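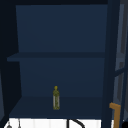
Home | Products | Spares | Setup notes | Contact

Trosora Kitchen Cell - how I set mine up, and how I keep it running

I get asked for this so often that I've stopped answering by email and put it all on the product page instead. The Trosora is our single-arm training cell for fetch-and-place work in kitchens, and it comes in two halves: the arm on its pedestal, and the simulated kitchen you try everything in first. Please do try everything in it first! I've bent one real hinge by being impatient and I'd like yours to stay straight.

Start with the wall cabinet, door open, and one thing in it. I use the little bottle on the bottom shelf, set a short way back from the front edge, with the shelf above left clear. A tall, narrow bottle is a fussy thing to pick up (it tips if you so much as brush the neck), so if your settings are good enough for that they'll cope with a mug. It also stands more or less over the tap, and the gooseneck spout is just where a lazy path wants to swing through on the way down. Draw your keep-out zone round the spout before you do anything else. I leave a margin of 70 mm and have never regretted it.

The open door needs a zone of its own. Remember the handle as well as the panel, as it sticks out further than you think when the door is swung back, and the wrist cable loves to catch on it.

Now the speeds. The cell ships at 25 per cent and I'd leave it there until you've had 13 clean runs in a row. Clean means the bottle comes out upright and goes back upright. If you get a wobble, go back to the start of the count - I know, I know. After that, put it up in small steps and watch the shelf clearance on the way out, which is where mine always goes wrong first.

Looking after the real thing is mostly wiping. Finger pads get greasy, so warm water and a drop of washing-up liquid, then dry them properly. Check the pad screws while you're there. I swap the pads every February whether they look tired or not, and they come in packs of 2 from the spares page. We switched to Šindelář pads last year and they grip glass far better than the old ones did.

If the arm starts missing to one side, don't touch the grip settings. Redo the base calibration with the Tunda plate, making sure the plate sits flat (crumbs!), and run the bottle again in the simulated kitchen before the real one. Still off? Have a look at the pedestal bolts, then send me the log file and I'll go through it.

The Londirano cable cover fits this model too, but you'll need the longer clips.

Page updated August 6, 2026

We use cookies to remember your basket. Accept | Manage settings

© Trosora | Contact us | Back to top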